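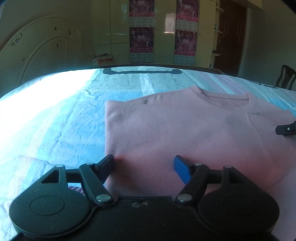 Gresunbridge Home & Workshop Forum > Gadgets, Robots and Automation

Thread: Can anything fold laundry yet? (or sort screws, or load a dishwasher)

Started by dry_sump, Friday, January 2, 2026

dry_sump
Every January my brother-in-law tells me I'll have a robot doing the wash by the end of the year. He said it again at dinner last night. I run a small machine shop and have two kids and a dryer that never stops, so I'm exactly the person who would pay for this, and I still can't find one thing I'd buy.

What I can find is video. Arm picks up towel, arm folds towel, cut. I want to see the part before that, where the towel is balled up inside a fitted sheet with three socks in it.

So what do you have at home or at work that does a real chore, start to finish, without you standing there? Robot vacuums don't count. I have one. It eats shoelaces.

mallow22
Dishwasher. Washing machine. Dryer. We already automated most of it and then stopped calling it robots.

dry_sump
Fair, but I still load all three.

Csaba Kozma
I'm going to be the optimist in this thread, I guess. I do integration work for packaging lines and the change in the last couple of years is real. Bin picking used to mean one part number, known pose, good lighting and a prayer. Now we put in cells that pick mixed parts from a tote and mostly get it right. Soft stuff is behind, but people are collecting a lot of hand motion with hand-held grippers now, just people folding clothes on ordinary beds, and that's how the picking side got good too. Lots of examples. Give it time.

torque_wench
"Mostly get it right" is carrying a heavy load there, Csaba. What happens at your mixed tote when it gets one wrong?

Csaba Kozma
It retries. If it fails again it sets the tote aside and a person clears it.

torque_wench
So a person stands there.

Csaba Kozma
A person walks past now and then. One person for several cells. That's a different job from picking all day, and I've done the picking all day.

oldfloorhand
We had a Gikport cell on deburring at the Prerley plant. Sales guy said it would run unattended on second shift. It ran fine on the one bracket it was set up for. New casting came in with a bit more flash on the parting line and it stalled out, and the night guy ended up doing them by hand with a file, same as before, except now he also had to reset a robot. They moved it to palletizing in September and it's been good there. Boxes are boxes.

That's my whole view of it. If every piece is the same piece, buy the robot. If not, buy a better bench and a decent chair.

pintsize_press
Boxes are boxes until the humidity gets at them, but yes.

dry_sump
OK, back to laundry, because I have a basket looking at me. Csaba's point about people folding with hand-held grippers is the part that bugs me. I've looked at a bunch of this stuff now. There's a hand on the tool. The person decides where the collar is and which way is up. If the top comes out neat, I know a person can fold a top while holding an awkward claw. I knew that.
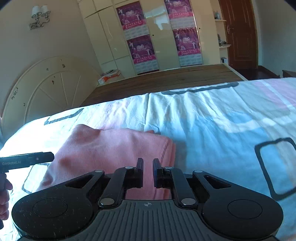
Hand-held gripper over a folded pink cloth on the bed.

Look at what those jaws have to work with. Two narrow fingers and a soft knit lying on a duvet that's as soft as it is. Try it at home with a pair of kitchen tongs in each hand. I did. I pinched the bedding along with the shirt almost every time.

Csaba Pintér
(Different Csaba, before anyone asks. We've been mixed up on here for years.)

I tried the tongs too after reading this, on a T-shirt and then on a hoodie. The T-shirt was annoying but possible. The hoodie I gave up on. What surprised me was how much I normally do with the flat of my hand – smoothing, pressing the air out, feeling whether there's a second layer under there. Tongs tell you nothing about layers.

I don't think that means it can't be done, though. It means two fingers may be the wrong hand for it. Commercial laundries have had flatwork folders for a long time and those have no fingers at all.

Csaba Kozma
Agree about the layers. Disagree with dry_sump about the rest. Of course there's a person on the tool. You show a new hire how to do it before you let them do it. Nobody sensible is claiming the tool is folding on its own. The question is whether what comes out the other end works on a shirt it hasn't seen, on a bed it hasn't seen, with the sun coming in one side and washing half the sheet out to white. I'd rather it was learned from a messy real bedroom than from a black table in a lab.

dry_sump
That last bit I'll give you. A real bed is a better test than a lab table. But has anyone here seen the other end? In a house, with someone else's clothes?

mallow22
My cousin's apartment building had a trial of something called a Jakab in the shared laundry room. It was a cabinet. You clipped the clothes on the front one at a time and it folded them inside. It took shirts and pants, no socks, no kids' sizes, no fitted sheets. She said clipping took as long as folding. They took it out and put the vending machine back.

torque_wench
I remember the Jakab thread. Somebody timed it. 29 minutes for a load he could do by hand during the first half of a TV show.

pintsize_press
That was me! And I'll defend it a little. My wife has arthritis in both hands, and clipping was easier on her than folding. She'd have kept it if it took towels. So speed isn't everything. If a thing is slow and does the job while you're asleep, fine, let it be slow. The trouble was it jammed, and you can't sleep through the beeping.

oldfloorhand
What did they want for it?

pintsize_press
We were quoted $49 a month as a rental. I would have paid $100 for one that did the whole basket.

dry_sump
See, I'd pay that too. I'm not against these things. My rule in the shop is I don't buy a machine off a demo part, I send them one of my parts and I stand there while they run it. I want the same for laundry. I bring my basket, unsorted, inside-out stuff left inside out, and they run it cold. If it can do that I'll sign.

Csaba Kozma
Nothing would pass that today. I'll say so plainly. Tidy towels out of a bin, yes. A shirt laid flat, yes, slowly. Your basket, no.

torque_wench
Thank you. That's more than I've gotten out of any sales rep.

Csaba Kozma
I still think you'll see it working in a hotel or hospital laundry before long, sheets and towels first. A house comes last. Too many kinds of thing, not enough of any one of them, and a dog on the bed.

oldfloorhand
Same reason job shops come last. dry_sump, what's your usual lot size?

dry_sump
Anything up to 1000, but a lot of it is onesies and twosies. Which is why I've got no robot on the floor either. Bar feeder on one lathe, best money I ever spent. Dumb as a post.

gasketgary
Coming in with a question instead of an opinion. Is there anything for sorting? Folding I don't mind, I do it in front of the game. It's matching the socks and figuring out which kid owns which sweatshirt. Seems like a camera could do that and you wouldn't need a hand at all.

Csaba Pintér
A camera could tell you a sock's match is somewhere in the pile if both are on top. Once one is underneath you need something to dig. Then you're back to fingers.

For whose sweatshirt it is, we put a dot of laundry marker on the tag. One dot for the oldest, two for the next one down. My mother did it that way.

mallow22
We do dots too. Falls apart with hand-me-downs, you just keep adding dots.

gasketgary
OK, dots. Cheaper than what I was picturing.

torque_wench
Going back to the shop side for a second, has anyone had luck with automated screw sorting? We sweep up a coffee can of mixed hardware every week and it's all going in the scrap. I looked at a vibratory sorter but it wants to be told what sizes are coming.

oldfloorhand
Send it to scrap. I mean it. The hour you spend sorting costs more than the can.

dry_sump
My kids sort mine for ice cream money. Error rate is terrible.

Csaba Kozma
What sizes are they, mostly? If it's all metric and under M8 I might know of a used one. Send me a message.

torque_wench
Sent.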